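Simulated Kitchen Practice: Your Questions

Do the rules count if it's only a simulation?
Yes! I get this one constantly. Mac Giolla wrote its house rules for both sides of the wall, and I hold the virtual arms to the same ones — otherwise we just teach bad manners for free.

What's the rule on appliance doors?
Grip the handle, never the glass, and keep the pull slow. A run is capped at 300 seconds. If you hit the cap, log it as a stop and move on.
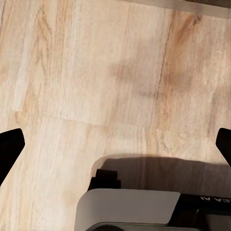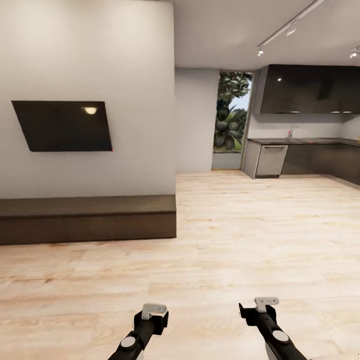
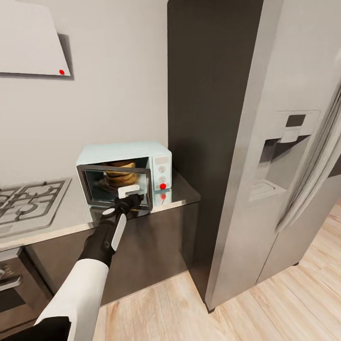
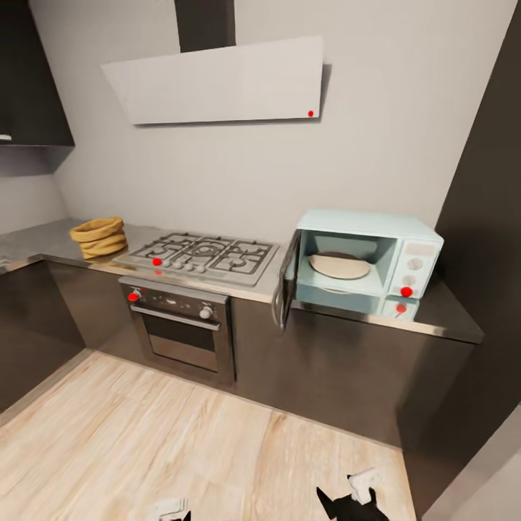
Can I fix a run afterward?
Nope. Keep it, tag it, write a line about what bugged you. Tatsuya Katayama over in Gevgate reads those lines (really, he does) and he'd much rather have a messy note than a missing one.

How many runs before I ask for a review?
1000 per task, and please don't send me 13 and ask if that's close enough.

Who can change a limit?
Two people have to sign, one from Preltville and one from Clirkilstead. I can't do it alone either, and yes, I've tried. Send requests before 2 p.m. and I'll get them in the same batch.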